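Chez Dawber, on apprend aux robots à hésiter

Le planificateur de Gunari a une qualité rare chez un logiciel : il sait dire qu'il n'est pas sûr. Il le dit même beaucoup. À son premier essai, il l'a dit 296 fois avant midi, et Gopinath Kaimal, qui l'a écrit, a fini par couper les notifications.

Le problème posé paraît pourtant indigne d'un doctorat. Deux bras, trois bacs de briques de construction, une couleur par bac. Il faut choisir quelle pince va où, et surtout laquelle attend – car deux bras également polis peuvent se céder le passage jusqu'à l'heure du dîner. 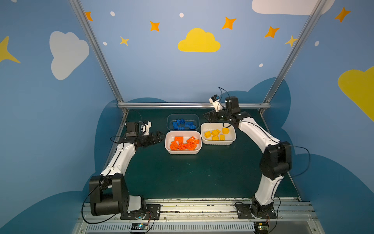

Cinq cents lignes pour un « après vous »

L'arbitrage tient dans un module de 500 lignes, dont Kaimal juge la moitié superflue sans savoir laquelle. Chaque bras réserve un volume d'espace, le libère, puis recommence. La perception, confiée à Alfie Mottram, se débrouille bien avec l'orange et le jaune. Le plastique translucide lui inspire davantage de littérature : son carnet de bogues compte quelque 700 entrées, certaines en vers.

La version de juin devrait replanifier en cours de geste. Mottram y croit. Kaimal attend de voir les journaux d'exécution.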